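Subject: Re: [teleop-users] keeping your bearings when driving by remote in the Mallik rooms

Quick one before I lose the desk, will do a proper writeup when Dulham is out of the door.

> Started recording demos in the Mallik living room set last night and I keep getting lost. I turn the base, drive up to something, and then I can't tell which way I'm facing. Ended up throwing away more than I kept. Do people look at one camera or several while they drive? And do you bin a demo where you wander a bit before you get to the thing, or does the training cope?
>
> Also is there a way to slow the turning down. My hands aren't that steady on the sticks.
>
> Hazel Ruiz-Ortega

Hi Hazel, all

Yes, very normal. The walls in that set are the same tan lumpy stuff everywhere, so once you have nothing but wall on the screen you've got no clue how far off it is or whether you're still turning. Shading shifts a bit from one side to the other and that's your lot. I've got a pile of stretches like this:
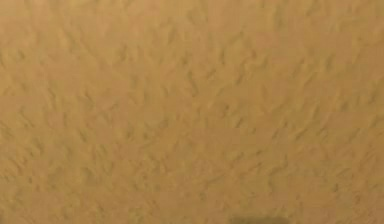

## Driving

- Stop the base before you look round. Moving and looking at the same time is how I get lost every time.
- Pick a big piece of furniture and keep it in one of the views. The blue sofa is my usual one, easy to tell which way you're square to it from the two armrests.
- If you do end up staring at wall, back off straight. Don't turn. Turning feels quicker and isn't.
- Turn speed: it's in the Vimus settings under sticks, comes set at 70, I have mine on 15. Feels like treacle for the first few goes and then you stop noticing.
- Two views up, not four. I tried four and spent my time picking between them instead of driving.

## What to keep

My last lot was 984 demos across all the rooms. Baptiste and I went through the worst ones by hand (never again) and the rule we ended up with is: wander of under 5 seconds, leave it in. Longer than that, trim the front off so it starts where you've got your bearings back. Don't cut anything out of the middle, you get a jump in the arm positions and the training picks the jump up as if you'd meant it. Found that out the slow way.

For a start point I like being in front of the sofa, nice and square, seat gap near the middle, with the arm low down so it covers as little of the cushions as poss. 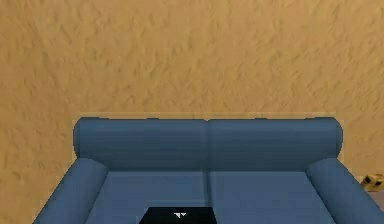 Then I count to two with my hands off the sticks and go. The little pause at the start makes trimming much easier becuase you can see where the demo proper begins. Same at the end, let go, wait, then stop recording. If you stop while the stick is still pushed over the last few steps come out as rubbish.

Oh and write down which start point you used, in the notes box, one word will do. I didn't for the first batch and had to watch the whole lot back to sort them.

Not tried any of this with the foot pedals, Baptiste swears by them so ask him. He does read the list, just dosen't answer unless poked.

The Mallik bedroom set has the same wall problem by the way, plus less room to back off in. Leave it til you're happy in the living room.

Send me a couple of your bad ones if you like, will look at them over lunch in the week.

Cheers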